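Plemby
Home > Work with us > Open calls

Call for participants: hand-held gripper comparison

Plemby is looking for people to take part in a paid comparison of hand-held grippers at our Zerthorpe site. Participants use the grippers at a table to pick up, hold, turn, open and put down everyday objects. The recordings are used to decide which gripper design goes onto our two-arm robot, and to train the software that controls it.

No experience with robots is needed. We also have a small number of places for people who have already worked with hand-held grippers or robot arms. See "Experienced participants" further down.

Call posted 6/22/23. Applications are read as they come in, and the call closes when all places are filled.

What we are comparing

There are two gripper designs in this round. The first is the Vemero, which has curved jaws with a soft inner pad. The second is the Karakaya, which has flat parallel jaws and a stiffer spring. Both are worked by squeezing a handle. Both come in pairs, one for each hand.

The earlier round used the Vemero only and was run with our own staff. It gave us 2,922 usable recordings, which is enough to train on but tells us little about how the design suits people who did not build it. Most of the people in that round had similar hand sizes and had used the grippers for weeks. We want a wider range of hands and habits this time, and we want the same people to use both designs.

We will look at:

How often an object slips or is dropped
How long each task takes
How well the camera tracking holds when the two grippers are close together
How tired your hands are after each block
Which design you would choose for each task, and why

You will not be scored against other people. A slow recording is as useful to us as a fast one, and a dropped object is kept in the record with the rest.

What a session looks like

Each participant does 5 sessions. A session is three hours long, including breaks. You can do up to two sessions in a week, with at least one day between them.

The first session is an introduction. A member of staff shows you how to hold the grippers, how to start and stop a recording, and how to rest your arms between tasks. You practice with both designs. Nothing from the first session is used in the comparison.

In the other sessions you work through a task list in blocks of 25 minutes, with a ten-minute break after each block. Tasks are short. Most take less than a minute and are repeated several times with the object in a different starting place. You change gripper design halfway through. The order is switched from one session to the next.

Tasks in this round include moving a cup from one side of the table to the other, passing a small container from the left gripper to the right, unscrewing a lid, folding a cloth, placing pens in a tray, and holding a round object steady with both grippers while turning it. Some tasks are done seated and some standing. You can ask to do any standing task seated.
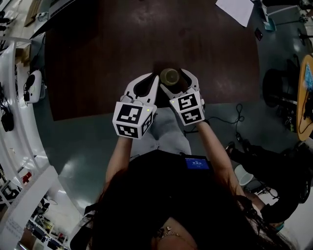

Do I need to be right-handed?

Left-handed and right-handed people can both apply, and we would like more left-handed people than we had last time. The tasks use both hands, and where a task has a leading hand, you choose which one it is and keep to it through all your sessions.

Who can apply

You need to be 18 or older and able to come to the Zerthorpe site for all of your sessions. You need to be able to grip and release with both hands for short periods without pain. You should be able to follow spoken instructions in English and read a one-page task sheet.

Please do not apply if you have had hand, wrist or shoulder surgery in the past year, or if a doctor has told you to avoid repeated gripping. The Karakaya handle takes more force to close than the Vemero, and some people notice it in the forearm by the end of a block. If you are unsure, write to us before applying and we will send you the handle force and size sheet for both designs.

Glasses and contact lenses are fine. We ask people not to wear sleeves that hang past the wrist, as they can block the markers the cameras use for tracking. Long hair may be worn down unless it gets in the way of the grippers. Jewelry can stay on if it does not touch the handles.

Employees of companies that make or sell grippers cannot take part in this round.

Pay

Participants are paid $300 for the full set of sessions. Payment is made by bank transfer within two weeks of the last session. If you stop early, you are paid for each session you attended, in equal parts. If we cancel a session with less than a day's notice, you are paid for it and offered another slot.

Travel is not paid separately. There is free parking behind the building, and the bus stop is a short walk from the main entrance. Water, coffee and snacks are provided.

Taking part does not make you an employee of Plemby. You are responsible for any tax due on the payment.

Recording and privacy

Sessions are recorded with cameras on the grippers and cameras in the room. The gripper cameras mostly see the table, the objects and your hands. The room cameras may see your face, hair, clothing and voice.

Before the first session you will get a consent form with three separate choices. The first covers use of the gripper recordings for comparison and training and is required to take part. The second covers the room recordings being kept after the comparison is finished. The third covers use of still pictures on our website and in reports. You can say no to the second and third and still take part on the same terms.

Recordings are stored under a number and not under your name. You can ask us to delete your recordings at any time up to the end of February, when the comparison data is closed for analysis. After that we can remove room recordings but cannot take your gripper recordings out of the results.

We do not sell recordings.

Experienced participants

A few places are kept for people who have collected data with hand-held grippers before, or who have teleoperated a two-arm robot. These participants do the same task list, and then one extra session on the robot itself. In the extra session you watch the arms attempt tasks from the list with each gripper mounted, and you mark the point where each attempt goes wrong. You may also be asked to take over the arms by remote control and finish the task.

The extra session is paid at $90. You will be given a safety briefing first and will stay outside the marked area around the arms whenever they are powered.

If you want one of these places, tell us in your application what equipment you have used and what kind of tasks you did with it. A few sentences is enough. We do not need a resume.

What we expect from you

Come on time. The room is booked in fixed slots and a late start means a shorter session.

Follow the task sheet even when you can see a quicker way. If you think the sheet is wrong or a step cannot be done with one of the grippers, say so, and the staff member will note it. Several tasks were changed after the last round for this reason.

Tell us if a gripper feels loose, if a pad is coming away, or if an indicator light goes out. Stop the task when this happens. We have spare units of both designs.

Tell us if your hands hurt. You can end a block at any time and it does not affect your pay for the session.

What happens with the results

The full round should give us about 3,000 recordings across both designs. We will publish a short report on the Plemby website with the slip rates, task times and preferences for each design. Participants get a copy by email before it goes up. The report will not include names.

The design that does better overall will be fitted to the robot for the next stage of work. If the results are split by task, we will keep both and test a quick-change mount. A later call may be open for that work, and people who took part in this round can apply again.

How to apply

Use the form on the "Open calls" page and choose "Gripper comparison" from the list. The form asks for:

Your name, email address and phone number
Your leading hand
Your hand length, from the wrist crease to the tip of the middle finger
The times you can usually come, morning or afternoon
Any past experience with grippers or robot arms
Anything we should know about access to the building or the room

The session room is on the first floor and has step-free access. The height of the chair can be changed. If you need another setup, put it in the form and we will tell you what we can do.

We reply to every application within ten working days. If you are offered a place, you will get a list of open slots, the consent form and directions to the site. Please reply to hold your place. Offers that are not answered within five working days go to the next person on the list.

Questions about the call can be sent through the contact form with "Gripper comparison" in the subject line.

Back to Open calls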